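For release in September

Hulov Seed Swap Comes Back to Plirkemville, and It's Bigger

Hi, I'm Maximiliano Requena, and I'm so happy to say our seed swap is on again this September! Doors open at 10 in the old Salach feed store (use the side entrance, the front one sticks). 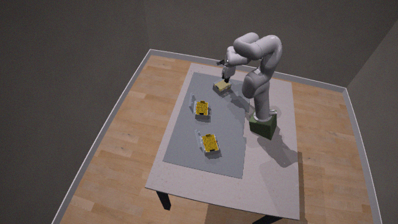
Issue 8

Last year we traded some 700 packets, mostly beans and tomatoes, and I went home with far too much squash. This time I'd love to see more herbs and flowers. Please write the variety and the year on every packet, even if your handwriting is as bad as mine.

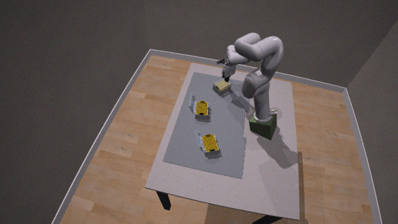

Radosław Kaczmarczyk is back with his talk on saving pepper seed. It runs 20 minutes, plus however long you keep him there with questions (last time, a lot!). Bring a pepper if you want his opinion on it.
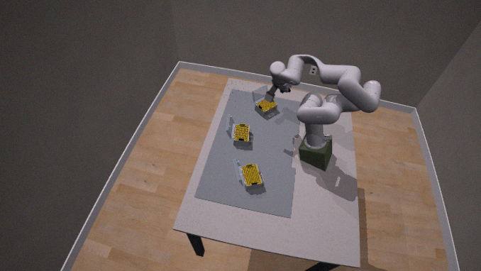
Getting in is free, and you don't need seeds to come. New gardeners can pick out a starter bundle at the door while they last. Press folks, ask for me at the Hulov desk and I'll show you around.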